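Home & Table
The bowl problem
Too many, none matching, and no cupboard deep enough. One household's fix.
By Dorin Avram
Aug 1, 2024

Ask anyone who's moved house lately. The plates go in one box, fine. The bowls take three and you still find one in with the towels.

Ülle Koppel moved in October and says she lost count somewhere after the salad bowls. Cereal bowls, rice bowls, the good ones from her aunt, the yellow plastic ones from every camping trip since the kids were small. Her old kitchen had a pantry you could stand in. The new one has 103 centimetres of shelf and a drawer that sticks.

So she did what I now reckon everybody should do. Put the lot on a table and looked at it.

I tried the same thing a week later. It's a bit confronting. Yellow plastic, florals with red berries, light green underneath, and a cactus watching from behind. You start stacking without meaning to - the floral one slips into the green ones and suddenly there's wood showing again. 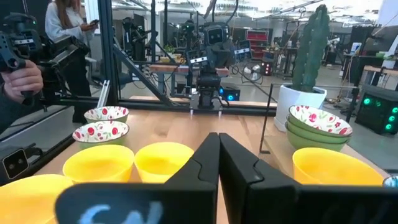 Sort by use, then colour

Everyone wants to sort by colour first. Looks lovely, lasts till Tuesday. Ülle goes by what gets used at breakfast, then what comes out for guests, then the rest. Colour only inside each group.

Plastic stays with plastic. Weight matters too, heavy ones low. She's strict about patterned interiors: the pattern is the reason you bought the thing, so it goes on top of the stack where you'll see it. Plain ones underneath, they don't mind.

My own weakness is the small bowl with the busy inside and the quiet outside. Olives, salt, a single egg. I own far too many and will definately buy another.
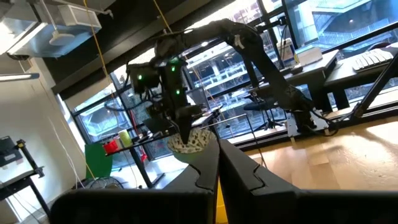
Black pattern on white inside, pale green at the base. Cups wait their turn on the black table behind.

Kristaps Toom, who runs the kitchenware shop Bondurness and has sold me at least two of the offenders, is against deep stacks altogether. Five high is his limit. After that you only ever use the top two and the bottom one grows a ring of dust. He'd sooner see them in a row, or tilted in a rack, where a hand can get to any of them.

The case for the rack

Which brings us to racks. Thin ones, black, nothing fancy. Mine cost less than lunch. A rack does two jobs: the bowls drain after the wash, then they just live there, no second trip to the cupboard. On a bench against the wall it takes hardly any depth.

Stand them on their sides if the slots allow. Rims all the same way or it'll drive you mad. Big bowls won't sit, dont force them, park those in front.

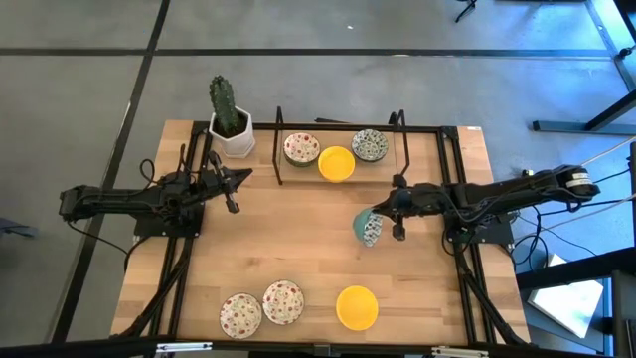 Ülle's is by the window and gets refilled every night after tea. She keeps the everyday ones nearest the sink and the aunt's florals at the far end, out of reach of the grandkids. One yellow plastic in the mix for whoever's smallest. The leftovers went in a box marked Cedel, no idea why, it's what was printed on it, and then to the op shop on Saturday.

She kept the camping ones. Says they're for camping.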